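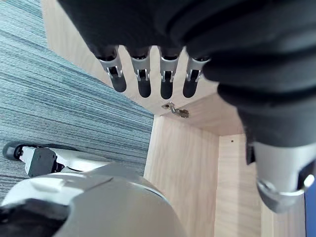
Tiltari Robotics Club: your questions answered

Last updated 25 July 2019

Do I need to know how to program before I join?
No! Plenty of people turn up having never written a line of code. You'll be paired with someone who has done a term already, and the first few sessions are all about moving one arm safely and learning where the stop button is. If you can already program, brilliant, we'll find you something to break.

What does the club work on?
Mostly furniture (bear with us, it's more fun than it sounds). Our big project is called Prirnholm and it's all about cupboards: opening doors, reaching inside, moving flat things with two hands. Flat things are wonderfully awkward. If one arm gets ahead of the other, the board twists, so the two have to be planned together.
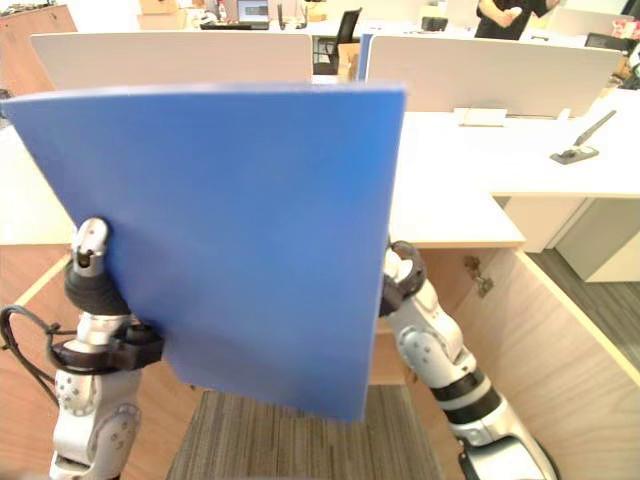

Two-arm practice with the blue board.

Is it a class or a club?
A bit of both. There's a short taught part at the start of each session, then everybody goes off to their own job. You won't be marked on anything. Students at Atanasov College can put the hours towards their project module, but you have to fill in the form before the end of June, and we can't backdate it.

Do you enter competitions?
Yes, the Starketti Household Challenge, every year. A team is up to nine people and each run lasts 300 seconds, which goes by horribly fast when you're watching a hand creep towards a hinge. You don't have to compete, though lots of members who swore they wouldn't end up on the team.

Will I get to drive the robot, or just watch?
You'll drive it. Everyone gets a turn in every session, beginners included, and we swap over often so that the keen ones don't hog it.
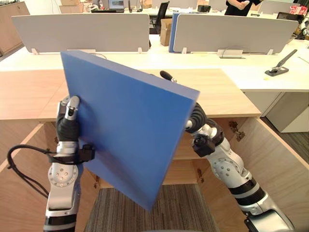 One member wrote on last term's feedback form that she had expected to spend weeks on slides and was lining up a grip by her second visit, and could we please have longer turns. We're trying! The waiting list for the extra practice slots is now online.

What happens to all the practice runs?
We keep them. The target for Prirnholm is 1000 logged attempts, good and bad, and the bad ones are often the most useful when you sit down to work out what to change.

Why cupboards, of all things?
They've got everything in them. A door swings on an arc, so the hand has to follow it round, and a shelf leaves very little room for fingers.

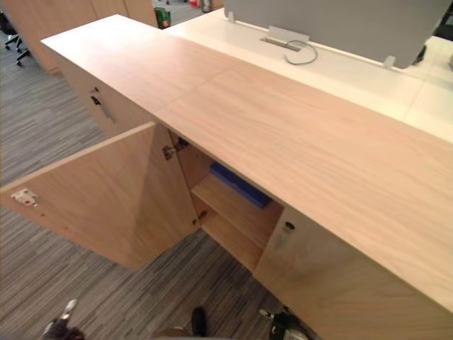
Then there's the business of where to stand. Too close and the door has nowhere to go, too far and you can't reach the back of the shelf. We've had long, happy arguments over this and you're welcome to join in.

What does it cost?
£165 for the year, payable by term if that's easier. Your first session is free.

What should I bring?
A laptop if you have one, a notebook, and closed shoes. Tie long hair back, please, and leave dangly bracelets at home.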